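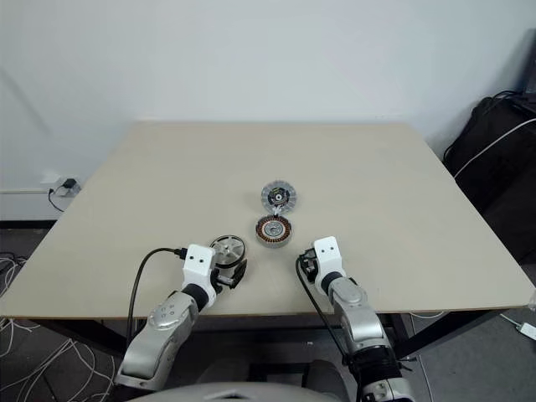

Motor teardown by remote control, working group minutes, 4 October 2022

1. Where the demonstrations stand
The group has 333 recorded demonstrations of the motor task, against the 500 promised to Nulgate in the June plan. The operator's lead said the pace was fine. Others asked what the pace was buying. Getting the left gripper to hold the silver spoked wheel up on its edge, with the copper-wound stator close by, is a fair piece of driving, and it was agreed that the operators have become good at it. Whether the policy has learned anything from them is a separate matter and was taken under item 3.

2. Quality of the recordings
Of the 333, 108 were marked by reviewers as "hesitant," meaning the operator paused or reversed during the approach. Claker's position is that these should stay in, as they show recovery. The chair asked for evidence that the policy treats a pause as recovery and does not simply learn to pause. None was offered. The hesitant runs stay in the set for now but will be tagged, so they can be pulled out later without another review.

It was also noted that the right arm does very little in most runs. One member called it a spectator. The operators replied that two hands are needed when the rotor goes back in, and that the written task stops before that point. Agreed that the task sheet is out of date.

3. Results on the robot
Trained on the full set, the policy finished 43 trials out of 108. The slide shown to Grakero last month gave this as "approaching half." The meeting did not care for the wording. Future slides will give both numbers.

Nearly all the finished trials began with the parts laid out as they had been in training. A member asked for the same test with the stator turned or shifted a hand's width. The operator's lead expects a drop — how big, no one would guess.

4. Hand guiding
Claker again proposed moving the arms by hand in place of remote control, saying it is faster to teach. The objection from last time stands: the person's hands and sleeves get into the camera view, and they will not be there when the robot works alone. Claker will bring a small trial set. No robot time is set aside beyond that.

5. Schedule
Sessions during Ramadan will be moved to the morning, as the operators asked. No objection.

6. Actions
Operators: rewrite the task sheet to include refitting the rotor.
Reviewers: tag the hesitant runs.
Claker: hand-guided trial set, with the camera recordings.
Software: shifted-stator test before any further collection is approved.

The request to buy a second set of motors was put off until the shifted-stator results are in.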